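Wood Finish Care: Frequently Asked Questions
Zaseo tabletops and benches

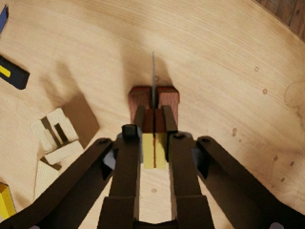

Page last changed: August

Which finish is on my table?
Pale tops ship with Eder hardwax oil. Darker tops ship with Akyol matte varnish. The finish code is printed on the assembly sheet.

How often should an oiled top be re-oiled?
Once a year in normal use, twice in a kitchen. One 100 ml can covers a single top.

What grit should I use on scratches?
Start at 200 and finish at 300, always along the grain. Do not sand varnished tops — the film cannot be patched locally.

Can I put hot pans on the surface?
No. Both finishes mark under direct heat. Use a trivet.

Which cleaners are safe?
Water with a little dish soap. Avoid ammonia, bleach and scouring pads.

Is the finish safe for food contact?
The oil is, once fully cured. The varnish is not rated for it. Use a cutting board on either.

Where do I order touch-up oil?
Ask for part 447 at any Zaseo parts counter. Cans are not shipped by air.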